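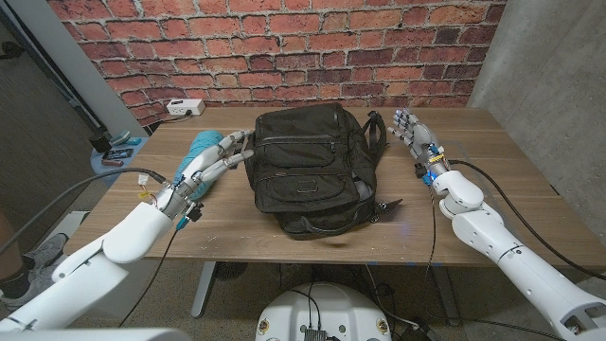 The Lodero Day Pack, in black

Every October we get a little wave of messages from people whose old backpack has finally given up. The zipper has gone, or a strap is hanging by its last few threads, and they would like something plain and tough that isn't covered in gadgets. The Lodero is the bag we send them to. It has been in the Zetuvau shop longer than anything else we make, and apart from a few small changes (more on those further down) it is still the same bag that Anika Pennington drew up for her own walk to work.

It's a black nylon backpack, dark all over, with piping around the panels to give it a bit of shape. There is a large zippered pocket on the front and a smaller zippered compartment up along the top. That's about as fancy as it gets on the outside, and we like it that way – it looks fine at the office, fine at a soccer game, and fine shoved under an airplane seat.

What goes where

The main compartment is one big open space with a padded sleeve against the back. The sleeve takes most laptops up to 16 inches, though if yours has a thick hard case on it, please measure first or send us a note and we'll measure for you. In front of the sleeve you have room for a lunch box, a sweater, a couple of library books and one of those water bottles everybody seems to carry now. I usually roll up a small towel and lay it along the bottom, where it keeps the heavier things from knocking around, and then I've got a towel with me too, and you would be surprised how often I'm glad of it.

The front pocket is where most people put the things they reach for all day long: chargers, a notebook, snacks, the folder from school that has to be signed. Inside it are 3 flat sleeves for pens and cards. The little top compartment is for keys, phone and glasses. It's lined with a soft brushed fabric so you can drop your sunglasses in without a case, which I do constantly even though my optometrist has asked me to stop.

Straps and fit

The shoulder straps are black to match, and they're padded all the way over the shoulder and then taper down to webbing. We set them at a middle length before the bags leave the shop. Put some weight in the bag before you adjust anything, then pull both sides down a little at a time until the pack sits snug between your shoulder blades. Taller folks will want to let them out nearly all the way. Barrett Begay on our repair bench is six foot four and has worn his for years with a few inches of webbing to spare.

There are also short straps with buckles low on the sides. Snug them down when the bag is half empty and it won't sag, or leave them loose on a full day.

Details

Color: black
Outer fabric: nylon, 210 denier on the side panels, heavier on the base
Lining: gray
Laptop sleeve: up to 16 inches
Front pocket: zippered, 3 inner sleeves
Top compartment: zippered, soft lined
Strap adjustment: webbing, both sides
Repairs: free for 4 years

What has changed

If you own an older Lodero and are thinking about a second one, you'll notice the zipper pulls are longer and easier to grab with gloves on. The grab handle is wider, after many requests. Catinca Vlad also talked us into a lighter lining so you can find a dark wallet at the bottom of a dark bag, and she was quite right about it.

Looking after it

Shake the crumbs out first, and open every pocket while you're at it. Mild soap, lukewarm water and a soft brush will take care of nearly everything else. Hang it upside down to dry with the zippers open. Please don't put it in the dryer. The padding never forgives you.

If a zipper starts to feel stiff, run a plain wax candle along the teeth a few times and work it back and forth. If that doesn't help, mail it to us. We fix zippers, buckles, seams and straps, and we'll write you back when it's on the bench.

Also in the shop

The Kasprzak is the bigger brother, with a second full compartment for overnight trips. The Zeline is our small one, nice for kids and for anybody who only carries a book and an apple. Both come in black and in olive.

Orders and questions

Bags ship from our workroom, usually within 3 working days. If you live close by you're very welcome to come try one on before you buy – bring your own laptop and whatever else you carry, and load it up properly on the table. Fasil Yimer answers the phone most mornings and can hold one for you.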